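Jundside Work Table, Large

Price: 849 with the plain top, 1,299 with two mounting points fitted
Item number 131
Made to order by Flilero

We have been making the Jundside for long enough now that most of our orders come from people who already own one and would like another to stand next to it, and that makes us very happy! It's a big, flat, friendly sort of table, meant for sorting, fitting, testing and all the small bench jobs that need room to spread out. If you have been getting by on two folding tables pushed together (we did too, for years), you'll notice the difference the first morning, mostly because nothing slides into the gap in the middle.

The top

The top is sold bare, and how you cover it is up to you. We're fond of plain brown paper, the heavy kind that comes on a roll. It gives a calm, even background, small parts show up nicely against it, and when it gets scuffed or written on you peel it off and lay down a new sheet. One roll of our Sezer paper is included with every table, and in our own shop a sheet lasts us from one month into the next unless somebody has been careless with the glue.

Over the paper we lay out a grid in blue tape. You can have any spacing you want, but squares a little wider than a parts bin are a good place to start, and it's easier to agree on "second row, third square" than on "over there by the edge." Start from the long side, press the tape down with the back of a spoon, and don't stretch it or it will creep back on you overnight.
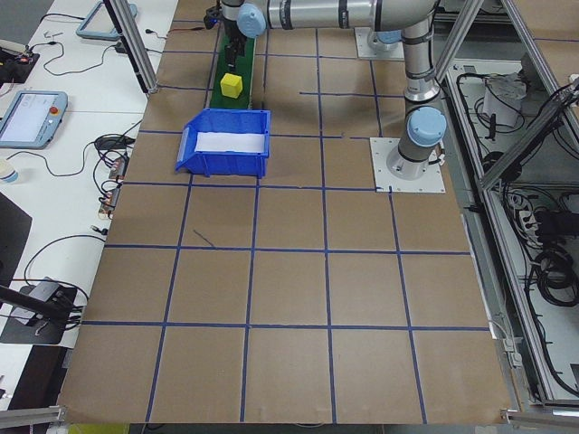
Mounting points

The mounting version comes with square white plates that bolt to the table surface. You can tell us where you'd like each one when you order. Leave more open table in front of the plates than you think you need. Customers almost always write back wishing they had moved them a few inches, and we'd much rather talk it over with you beforehand than send out filler plugs afterward.

Bins and mats

Any small plastic bin with an open, sloped front will sit happily on the grid. We like to put a piece of white paper or cloth in the bottom, so that what's inside is easy to see and doesn't rattle. A narrow green strip is handy as a starting spot for whatever piece you're working with, and it can be moved without redoing your tape. Bins and strips are sold separately on the Sostside accessories page.

The side desk

Plenty of people set a white desk right up against one side of the table for controls, notebooks and coffee. We think it's a lovely way to work, because the grid stays clear for the job itself. Any desk of matching height will do, and we're glad to cut the Jundside's legs to suit the one you already have at no extra charge. Just measure from the floor to the top of the desk, in two places if your floor is old.

Ordering and delivery

Tables leave us 11 working days after you confirm the drawing. They travel flat, with the legs off and the plates in their own carton, and you'll want two people to stand the thing up. Our shop is closed for the first part of August, so orders placed during the break will be started when we get back.

Page updated 27 July 2021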